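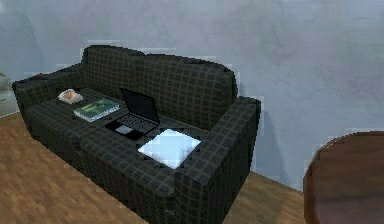 A dark plaid sofa in a simulated room.

Plivar: match records from the Trarnberg junior handball league

Last updated May 15, 2026

Hi, and thanks for looking at Plivar! It's a small dataset of junior handball results that I typed up from paper score sheets, because I wanted to know whether home teams in our league really do win as often as everyone on the bench thinks they do. Then a couple of coaches asked for the file, and then somebody from another league asked what the columns meant, so now it has a README.

What's in it

Three seasons of the Trarnberg league, under-12s and under-14s, girls and boys. There are 232 matches in total, and 90 of those were played at Pultard Hall (it has the only full-size court in town, so it gets more than its share). Everything lives in plain CSV files that open in any spreadsheet program.

matches.csv - one row per match, with season, age group, home team, away team, hall and final score
goals.csv - one row per goal, with the minute, the team and whether it came from a seven-meter throw
halls.csv - one row per hall, with court length, floor type and whether there's a working clock
notes.csv - whatever the scorekeeper scribbled in the margin, typed out as written

Every match has a match_id and that's what ties the files together. The ids don't mean anything. I tried to make them mean something at first, with the season and the round baked in, and then a whole round got moved to February and half of them were wrong. Plain numbers from now on!

Teams are listed under their club name plus a letter when a club entered more than one side, so you'll see Araya A and Araya B. Please don't add those two together and call it Araya. They trained separately and often played each other, and the B side was a year younger for most of it.

What's not in it

No player names, no shirt numbers, no birthdays. These are kids. The score sheets do have names on them, and I left them on the sheets. If you're hoping to rank individual scorers, this isn't the file for you and I won't be making one.

There's also nothing about saves, assists or turnovers. Our scorekeepers are parents with a pencil and a stopwatch, and getting the goals down in the right order is plenty of work when an under-12 game gets going.

How I typed it up

One sheet at a time, at the kitchen table, with the final score covered up. I'd enter the goals first, let the spreadsheet add them, and then compare with the score at the bottom of the sheet. When the two didn't agree I went back and looked for a goal I'd skipped. If I still couldn't find it, I kept the official final score in matches.csv, left the goals as they were written, and put a 1 in the mismatch column. 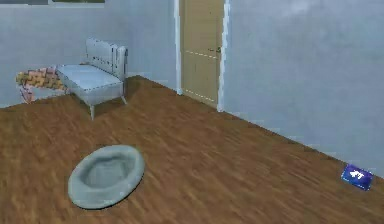

Goal minutes are rounded up, so a goal in the first 30 seconds is minute 1. Some halls stop the clock for time-outs and some just let it run (I know, I know), which is why there's a clock column in halls.csv. I wouldn't compare late goals between halls without checking it first.

For two-minute suspensions, I only recorded the team and the minute, and they're in notes.csv with the tag SUSP. They should probably have their own file. That's on my list.

Known problems

The earliest season is the messiest. A few sheets got rained on in the back of a car, and where I couldn't read a minute I left the cell blank. Blank means unknown. It never means zero.

Seven-meter throws are undercounted in the under-12s, I'm pretty sure. The old score sheet didn't have a box for them, so it came down to whether the scorekeeper bothered to put a little 7 next to the goal. The newer sheet does have a box, and you can see the numbers jump when it comes in. Please don't write a paper about how the game changed that year - it was the stationery.

One file got saved with semicolons in an older release, and anything you downloaded back then may load as a single giant column. Grab the current version and it should be fine.

Using it

You can use Plivar for anything that isn't betting. Coaching, school projects, learning how to make charts, settling arguments in the parking lot, go for it. A mention of the name and the date on this page is enough for credit. If you share a changed copy, just say what you changed.

If you want somewhere to start, try plotting the goals per minute for the under-14s at Pultard Hall. It's the cleanest part of the data, and there's a dip after halftime that I still can't explain. My file check script (check.py) takes no settings. Run it in the same folder as the CSVs and it lists any match with a missing team or hall.

Fixing mistakes

If you have a score sheet that disagrees with me, I'd love to see it! Send the match_id and what the sheet says, and black out the names before you scan it. I go through corrections between seasons, so a fix may take a while to show up. Changes get a line in changes.txt with the old value and the new one.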